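Zillthorpe repair shop moves its evening course to the telephone

Apr 15, 2020

The repair shop in Zillthorpe, which normally opens its doors for a sewing and mending course every spring, will hold the course by telephone and post this year. The first parcels with thread, needles and cloth left the shop at the beginning of the week, and the lessons start before the end of April.

Wendelin Kälin, who took over the shop in Mill Lane from the Fuchs family, had planned to welcome the group in the back room as usual. When it became clear that people had to stay at home, he first wanted to cancel. "I had already written the letter," he said. "Then the telephone rang, and it was a lady who asked me how to close a torn pocket. We talked for a long time and at the end the pocket was closed. So I did not send the letter."

For this season 23 people have put their names on the list. Most of them live in Zillthorpe itself, but there are also several from Nendton, where no such course has been offered until now. The journey by bus in the evening was always difficult for them, because the last one goes back before the lesson is over. This spring the bus plays no role.
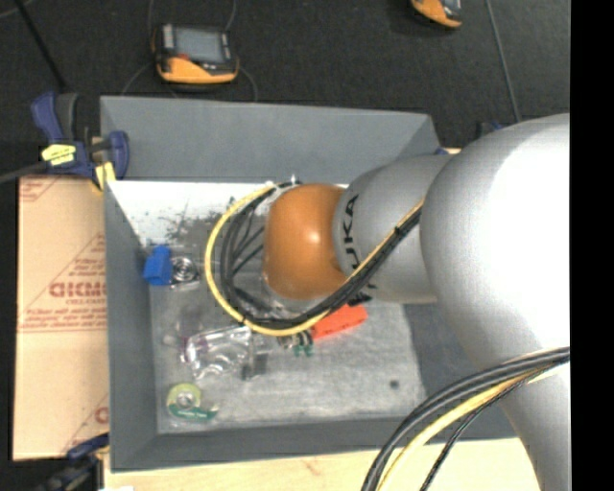

The lessons will be given to small groups of 3, and each call lasts as long as it is needed. Everybody receives a booklet of drawings with large numbers beside the steps, so that the teacher can say which drawing he is speaking of. The booklet was drawn by Gwawr Griffiths from Nendton, a retired dressmaker who made costumes for the amateur theatre there. She says that the drawings took her longer than she had expected – above all the ones for the zip.

"A hand is very hard to draw," said Mrs Griffiths. "I have left out the thumb where it was possible."

The subjects are the same as in other years. The participants begin with buttons and simple hems, then they learn to darn a sock and to put a patch on a knee or an elbow. In the last lesson they can choose a garment of their own. Sewing machines are not necessary, all the work is done by hand.

The costs are modest. The cloth was left over from the stock of the Fuchs family, who sold curtains and bed linen in the same building, and the postage and the printing together come to roughly 800 pounds. A part of this, 139 pounds, was collected in the tin on the counter before the shop had to close. The rest is paid from the fees and from what Mr Kälin had put aside for new chairs.

Some former participants had asked if the course could be given over the internet with a camera. Mr Kälin has thought about it, but he decided for the telephone, as several people on the list have no computer at home. He does not exclude that a second course will be different.

The shop itself stays closed to customers for the moment. Clothes which were brought in before the closure are finished and hang ready, and can be delivered to the door within Zillthorpe on request. Owners in Nendton are asked to wait a little longer, or to agree on a day by telephone.

There are still a few places free in the morning groups. Those who wish to take part can leave their name and address on the shop's answering machine. The evening groups are full.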